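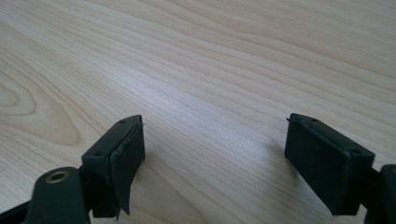 회사 소개

토다드(Todard)는 사람의 손동작을 기록해 로봇 학습용 시연 데이터로 납품하는 회사입니다. 주요 고객은 부품 조립 라인과 소형 물류 설비를 운영하는 제조사이며, 로봇 본체는 제작하지 않습니다. 현재 인원은 43명이고 이 중 절반 이상이 시연 작업자입니다.

연혁

회사는 발디르 바르보자(Valdir Barbosa)가 원격 조종 장비의 지연 보정을 연구하던 팀에서 출발했습니다. 초기에는 마스터 암을 이용한 원격 조종만 다루었으나, 작업 한 건에 걸리는 시간이 길고 양손 작업의 재현 품질이 고르지 않았습니다. 이후 작업자가 그리퍼를 직접 손에 쥐고 시연하는 방식을 주력으로 전환했습니다. 원격 조종은 현장 로봇의 관절 한계를 반영해야 하는 과제에 한해 유지합니다.

시연 방식

작업자는 양손에 그리퍼를 하나씩 들고 테이블 앞에서 과제를 수행합니다. 손목 시점 영상과 머리 시점 영상, 그리퍼 개폐 폭, 6자유도 자세를 같은 시간축에 기록합니다. 과제 정의서에는 시작 배치, 허용 오차, 종료 조건만 적고 동작 순서는 작업자에게 맡깁니다.

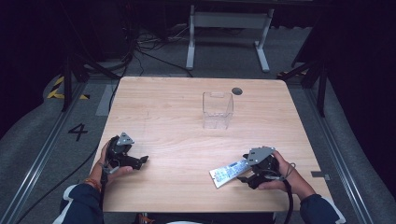

양손 시연 작업. 오른쪽 그리퍼로 납작한 물체를 집은 상태.

한 과제는 기본 7개 시작 배치로 나누어 수집합니다. 배치마다 물체의 위치와 방향을 바꾸며, 왼손과 오른손의 역할을 교대한 시연도 포함합니다. 실패한 시연은 삭제하지 않고 별도 표지를 붙여 보관합니다. 고객사가 복구 동작 학습에 사용하는 경우가 많습니다.

그로멘트(Groment) 기록 체계

그로멘트는 자체 개발한 수집 및 검수 소프트웨어입니다. 프레임 누락, 시각 편차, 자세 추정 이탈을 자동으로 걸러낸 뒤 검수자가 영상을 확인합니다. 개폐 폭의 영점은 세션을 시작할 때와 마칠 때 각각 측정하고, 두 값의 차이가 기준을 넘으면 해당 세션 전체를 재검수로 돌립니다.
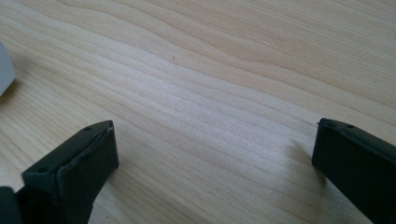 손목 시점 영상. 그리퍼를 벌린 상태.

납품 단위는 에피소드이며, 가장 최근에 완료한 차베스(Chávez) 과제에서는 2,128개 에피소드를 인도했습니다. 원본 영상, 동기화된 궤적, 과제 정의서, 검수 기록을 한 묶음으로 제공합니다. 좌표계 규약은 계약 시점에 고객사와 합의한 것을 따릅니다.

장비 관리

핑거 패드는 소모품으로 분류합니다. 패드 표면의 마모와 가장자리 들뜸은 파지 마찰에 영향을 주므로 패드 상태를 세션 기록에 함께 남깁니다. 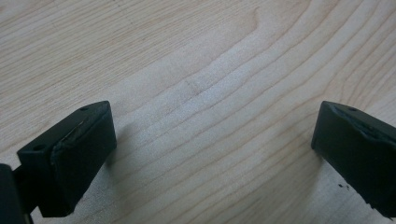
교체 이력은 그리퍼 일련번호별로 관리하며, 좌우 패드는 항상 한 쌍으로 교체합니다. 교체 후에는 영점과 파지력을 다시 측정하고, 그 값은 다음 세션부터 적용합니다. 카메라 내부 파라미터는 매주 수요일 오전에 점검합니다.

조직

시연팀, 데이터팀, 장비팀의 3개 팀으로 운영합니다. 신규 시연 작업자는 올라우(Olau) 교육 과정을 마친 뒤 과제에 배정되며, 교육 중 수집한 데이터는 납품에 포함하지 않습니다. 과제 의뢰 시 대상 물체의 치수와 중량, 사용 예정 로봇의 그리퍼 사양을 함께 보내 주시기 바랍니다.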